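Clorley Household List: message view

Subject: Re: Sorting the wash (was: what do you do with odd socks?)
From: Wasilewska

Somebody wrote, earlier in the week:

> We are a household of five and I have given up. Everything goes
> in the machine together, everything comes out together, and then it
> sits in a heap on the spare bed until one of us needs a shirt. I
> fold the big things. The socks I simply push to the side. Does
> anyone have a method that does not involve buying a system?

I do have a method, and it did not involve buying a system, although it came after buying one. The system was a Tredex folding board, which cost me 30 pounds and now lives under the sofa, where it keeps the draught off. It folded T-shirts into a shape that fitted none of my drawers. I understand they have brought out a bigger one.

So, what I do now. Tip the lot out on a table. A bed will do, but a bed is low and soft and by the second pillowcase you will be lying on it. Do not sort first. I know the last three people to reply told you to sort first, and I am sure their airing cupboards are a credit to them, but sorting first means handling everything twice, and I can barely face handling it once.

Take the socks out before anything else. They are small and they hide, and if you leave them until the end you will find them inside the things you have just folded. Anything sticking out of the heap with ribs on it, pull.

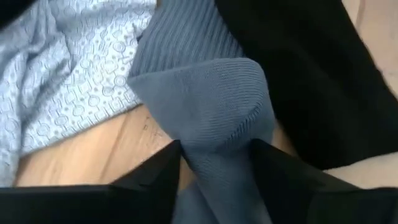
Dusty blue, ribbed, from between a patterned thing and a dark thing.

Put each sock flat along the near edge of the table, toe towards you, and carry on until no more come. Resist pairing as you go. If you pair as you go you will make a match between two greys that looked perfectly happy together in the evening and turn out by daylight to be a navy and a charcoal. I have been to a funeral in such a pair.

Once the row is complete, pair them all in one pass. Fold the two together in half and then in half again. I do not hold with balling. It ruins the tops, and the list archive has 200 messages on the subject if you want to be shouted at about it. (Most of them are from the Vurkgate end of the membership, who ball.)

Odd ones go in a paper bag on the back of the door. They get 10 weeks. After that they are dusters, whatever their feelings.

Then the big stuff, and here I do have one firm opinion, which is that patterned cloth should be done before plain. A print with circles and squares all over it gives you lines to fold to, so your hands get into the way of it, and by the time you reach the plain things you are folding straight without trying. Plain first and you are guessing at the middle of every piece. Find the hem, get it flat on the table, and smooth away from yourself until the ridges have gone. A thick ridge left in at this stage will still be there when you next take the thing out, only by then it will be a crease and you will have to iron it, and if you were the sort of person who ironed you would not be asking. 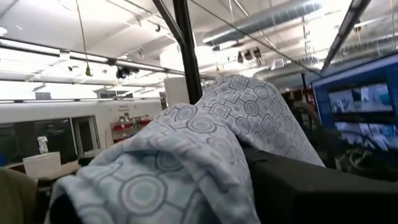
Another member has written to me off-list to say that this is all very well for cotton, but anything with a bit of stretch in it slides about if you smooth it away from you, and should be rolled. I have been asked to pass that on, so I have. I tried rolling for the whole of October. The drawer looked like a bakery and I could find nothing I wanted in it. But I concede the point about stretch, and leggings in particular may be rolled in this house without comment.

As for the original question, which I have now wandered well away from: with five of you I would not try to do the heap in one go. Do the socks one evening and the rest the next. The heap will look just as big after the socks have gone, which is discouraging, but you will notice that the folding goes faster. And put it on a table.

Does anyone still have the Clorley swap list of single gloves? The link on the members' page goes to a recipe.

Wasilewska

> Does anyone have a method that does not involve buying a system?

P.S. Yes, see above. It takes longer than I have made it sound.

Shared 30 times | 3 comments

Comments from the web archive

vurkgate_baller
The tops are fine. I have balled since school and the tops are fine.

Pegbag
Ten weeks is generous. Mine get until the next wash.

tumble_low
Tried the row along the edge of the table last night. The cat took two of them, but otherwise very good.

This archive uses cookies to remember which messages you have read. Accept | Manage settings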